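Stablecoins in the Till: What a Small Business Should Ask Before Accepting Them

Most of the mail that followed the March issue was about the same thing. Readers who run shops, workshops and small online stores are being asked by customers, and increasingly by suppliers, whether they take stablecoins. Several had already been pitched a payment service and wanted to know what they were signing. This item goes through the main points in the order they tend to come up.

A stablecoin is a digital token that is meant to hold a fixed value, nearly always one US dollar. The company that issues it says it will give back a dollar for every token handed in, and it keeps a pool of assets, called reserves, to make good on that. The token moves over a public blockchain in the same way other cryptocurrencies do. The difference is that the price is supposed to stay put, which makes it usable for paying a bill.

The word "supposed" matters. A stablecoin is worth a dollar as long as people trust that it can be turned into one. Prices on exchanges do slip below that mark from time to time, usually by a fraction of a cent and occasionally by much more. Tokens backed by cash and short-term government debt have held up better than those that relied on trading formulas to keep the price in line. If a service offers to pay you in a token you have never heard of, find out which kind it is before anything else.

How the payment works

There are two ways to set this up. In the first, you hold a wallet of your own and the customer sends tokens to it. You see the payment arrive, you wait for it to be confirmed, and the tokens are yours. You also hold the private key, and if you lose it there is no help desk that can restore it.

In the second, a payment processor stands in the middle. The customer pays the processor, the processor converts the tokens and sends dollars to your bank account. You never touch the tokens. For most small businesses this is the easier arrangement, and it is the one nearly all of our readers were being offered.

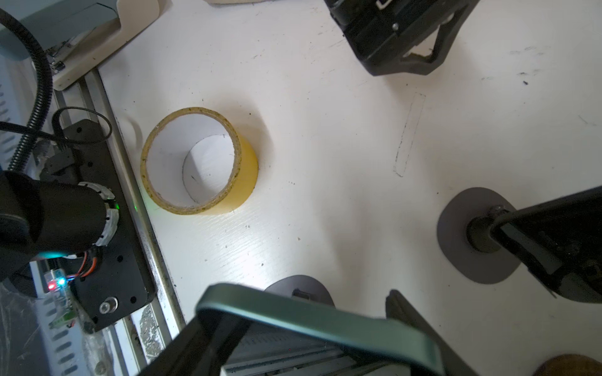 Does a processor remove the price risk completely?

It removes most of it, provided the contract fixes the dollar amount at the moment of sale. Some contracts fix the amount at the moment of settlement, which may be a day or more later, and in that case any slip in the token's price comes out of your share. Look for the word "settlement" in the fee schedule and read the paragraph it sits in.

Jacinto Contreras, who sells reconditioned office chairs and desks under the name Furnisico, let us follow his first months with the second arrangement. He signed up with a processor called Trarkach after an overseas buyer asked to pay that way. He took 63 stablecoin payments in the period we looked at, most of them small. The largest was for a set of conference chairs.

His view is that the system did what it was sold to do, with two exceptions. The first was a minimum payout. Trarkach held his balance until it reached 400 dollars, and in a slow stretch that meant money from real sales sat with the processor while his own bills came due. The minimum was in the contract. He had read it and not thought about what it would mean in a quiet month.

The second was refunds. A buyer sent back a desk and asked for the money to be returned. With a card payment, Contreras would have pressed a button. In this case he had to ask the buyer for a wallet address, check it with the buyer a second time, and send the amount through the processor's refund form. The original network fee was not returned to either of them. The whole exchange took 12 emails.

Fees

The sales pitch for stablecoins leans heavily on cost, so it is worth laying out what the cost consists of. There is usually a percentage taken by the processor. There may be a network fee, paid by the customer, by you, or split. There is sometimes a conversion fee for turning tokens into dollars, listed separately from the processing fee. And there may be a charge for each payout to the bank.

Two of our readers sent us quotes for comparison. One was from Trarkach and the other from a newer service, Lestton. Lestton advertised the lower percentage, but it charged for every bank payout and added a monthly fee of 130 dollars on the plan that included accounting exports. For a business with a few large invoices a month, Lestton could still come out ahead. For one with many small sales and frequent payouts, it would not. The only way to find out is to take last month's sales and run them through both schedules by hand.

Also ask which networks are supported. The same token can exist on several blockchains, and the fees differ a great deal from one to another. A customer who sends tokens over a network your processor does not support may find that the money is hard to recover, or cannot be recovered at all. Good checkout pages state the network in large type next to the payment address. Look at the customer's side of the page before you agree to use it.

Chargebacks

Sellers like the fact that a stablecoin payment can't be reversed by the buyer's bank. Anyone who has lost a chargeback dispute will understand the appeal. Keep in mind that this cuts the other way when you are the one paying. If you send tokens to a supplier and the goods never come, you have a legal claim against the supplier and very little else.

We have heard from a reader who received what looked like a routine invoice from a regular supplier, with a new wallet address at the bottom. The supplier's email account had been broken into. She called the supplier before paying — on the number she already had, not the one on the invoice — and found out in time. Make that call a fixed rule for any change in payment details. The rule is a good one for bank transfers too.

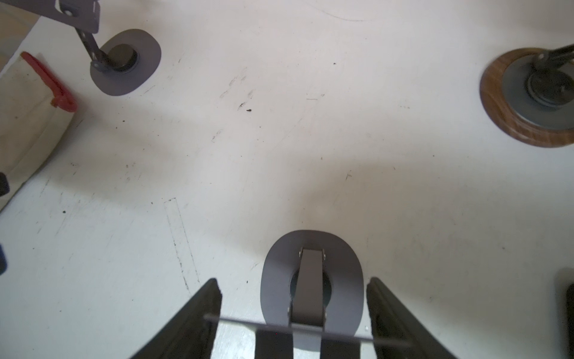

Records are where the extra work shows up. For tax purposes in the United States, digital tokens have been treated as property, and a sale paid in tokens is recorded at its dollar value at the time you receive it. If you use a processor that pays you in dollars, the statement may give you most of what you need. If you keep the tokens, you also have to track what happens when you spend or convert them, even when the gain or loss is a matter of pennies.

Contreras keeps a simple spreadsheet next to his regular books. Each row has the invoice number, the dollar amount, the token, the network, the transaction ID and the date the payout reached his bank. He fills it in at the end of each working day. His bookkeeper asked for one more column, showing the fee as a separate figure, so that income is recorded in full and the fee goes down as an expense. He had been entering only the net amount, and it took an afternoon to fix the earlier rows.

Speak to your own accountant before the first payment comes in. Some small practices still do not handle this kind of work, and it is better to learn that early. State rules vary, and sales tax is owed on a taxable sale regardless of how the customer pays.

Where the money sits

Balances held by a payment processor are generally not the same as money in a bank. Deposit insurance covers deposits at insured banks, within its limits. It does not cover the stablecoin itself, and it may not cover dollars that a processor is holding on your behalf, depending on how the accounts are set up. Some providers use language in their advertising that makes this hard to see. Ask in writing whose name is on the account and what happens to your balance if the provider closes.

The same goes for products that pay interest on a stablecoin balance. A reader who uses Ponce, a wallet app, was shown an offer of this kind when she logged in to check a payment. The return is paid because the tokens are lent out or invested, and that carries a risk of loss. A business account that has to cover rent and payroll is a poor place for it.

Setting a limit

If you do go ahead, start with a cap. Decide the largest single payment you will accept this way and the largest balance you will leave with the processor overnight. Send yourself a small test payment from a separate wallet, refund it, and follow both through to the bank statement. Save the confirmation emails. Then write down who in the business is allowed to change the payout account, and turn on two-step login for that person.

Put your refund terms on the checkout page as well. State whether refunds are made in dollars or in tokens, at what value, and who bears the network fee. Contreras added three lines to his after the returned desk, and the next refund went through with a single message from the buyer.

He has kept the option open for overseas orders and taken it off the checkout page for local pickup, where customers mostly paid by card anyway. The minimum payout remains a sore point, and he has asked Trarkach to lower it.

Next issue: reading the reserve reports that stablecoin issuers publish, and what the different kinds of accountant's statement do and do not cover. If you have a processor contract with a clause you can't make sense of, send us the wording with your account details removed.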